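Home | Kitchen | Store & Stockroom | Workshop | Reviews | Ask

Handling tips for a hired shelf-filling robot: greens, roots and bags

14 comments | 52 shares

These notes cover the Rurkero two-arm picker, which Clitex hires out by the month to farm shops, canteen stores and larger kitchens. They are based on one hire at the Harries farm shop, where the machine moved produce between display crates and customer baskets. The printed guide deals with charging, lifting limits and the stop button. It says little on vegetables.

Cost first. The hire was 1,795 for the month, delivery and collection included. A spare set of finger pads is 164 and should be ordered with the machine, as they came separately and took nine days. A second month drops to 1,102. We did not take it, for reasons given at the end.

Bags

Thin produce bags are the hardest thing in the shop for it. The fingers will close on a fold of film and the hand reports a good grip, because the pads have met something. Whether the weight is on that fold is another matter.

Set bagged goods down with the neck bunched and facing the hand. Twist the neck twice if the film is very light. Do not knot it, as a hard knot rolls between thumb and fingers. Set the grip to "film" in the menu and the lift speed to the lowest step. Keep tight, smooth bags for hand filling. 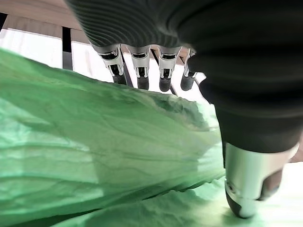 Marrowfat, in the comments, disagrees on the twist: "Two turns was too many on ours. It made a rope and the rope slid. One turn and a paper band round the neck has been fine since May, and the band gives the pads something dry to hold."

The paper band has since been tried here and it does hold better. It costs a little time per bag. One turn without the band was no improvement on two.

Loose leaf and hearted greens

Greens vary more than any other line. A close-hearted lettuce can be treated like a ball. An open one cannot, and the hand tends to take the outer leaves and leave the rest behind. Three settings matter: approach height, closing force and the pause before lifting.

Start with the approach height one step above the factory figure. At the factory figure the palm comes down on the crown and bruises it. Closing force should be at the second mark for lettuce and the third for cabbage. The pause is off by default. Turn it on.
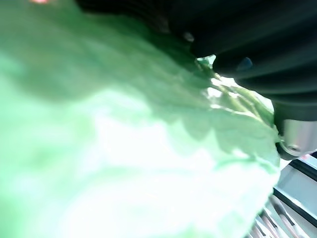 The pause lets the leaves settle into the grip before any weight comes on them. Half a second is enough. Longer than that and the working rate drops for no gain that we could measure. If leaves still tear at the base, trim the stump flat so that the head sits upright and the hand can come in lower on the sides.

Wipe the pads between leafy goods and anything waxed. A damp cloth will do. Do not use washing-up liquid on the ribbed covering of the palm; it stays in the grooves and has to be picked out with a soft brush.

Long vegetables

Anything longer than the width of the hand should be set up as a two-hand lift. The menu calls this "paired". Napa cabbage, leeks and large marrows all come under it. One hand takes the stem end and the other supports the leafy end with less force. The split is adjustable and the default is equal, which is wrong for cabbage. Move it towards the stem.

Clear the receiving crate before starting. In paired mode both arms need room, and the machine will stop and wait if it finds a marrow where it expected slats. Tilted crates are acceptable provided the bottom lip is deep enough to stop the load rolling out. Ours were tilted and gave no trouble, apart from one shallow crate that was taken out of use.

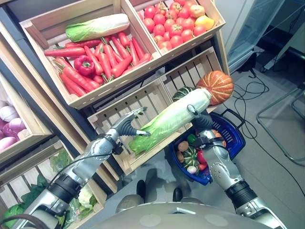

Paired lift: napa cabbage held level over an empty slatted crate.

Place round goods last. Peppers, tomatoes and lemons move when a neighbour is put down, and the machine does not go back to correct them. If a pepper has rolled in among the carrots, move it by hand.

Keep baskets on the floor close in, with the handle laid to one side where possible. Route the cables away from the side where staff walk. Clitex supplies clips for this but not enough of them, and ordinary cable ties work as well.

Stalks and ribs

Leeks, celery and thick cabbage ribs need the hand square across the stalk. If it closes at a slant the stalk turns as it lifts and one end drops. The hand will look for the long side by itself, but strong light confuses it. A bright lamp beside the crate caused more failed lifts than any setting did. Move the lamp, or hang a sheet of baking parchment in front of it.

Dry the stalks. Leeks straight from the wash slip at any force short of marking them. Ten minutes on a rack is usually enough.
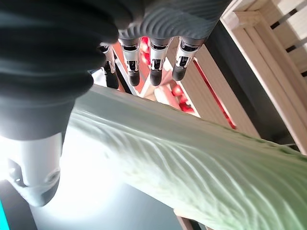
Fingers pointing down over a long pale green stalk, thumb to one side.

For leeks tied in bunches, use the setting for marrows and ignore the one marked "bundle". The bundle setting is meant for stiffer goods and squeezes until the string cuts in.

Pads and daily care

Check the fingertip pads each morning for nicks. The thumb wears first. Clitex gives a pad life of 700 lifts on mixed produce, and our thumb pads went sooner than that, with the finger pads lasting well beyond it. Pads can be moved from finger to finger but the thumb takes its own shape.

Flavar makes a cheaper pad that fits. It is softer, grips film better and marks more easily. We would use it for bags and keep the original for everything else, if changing them over did not take quarter of an hour each time.

Is it worth the hire?

For roots, squash and hearted cabbage, yes, where there is a steady amount to move and a person nearby to tidy up. For bags and open lettuce it was slower than hand filling on every day of the month. The Harries shop sells mainly bags and open lettuce in summer, so the second month was declined. The hire may be repeated in the autumn, when the squash come in.

Collection was at 7.30 in the morning. Have the charger, both clip bags and the old pads boxed and ready, as missing pads are charged for.

14 comments | Share | Print

Previous: Storing onions in a warm shop | Next: Repairing slatted crates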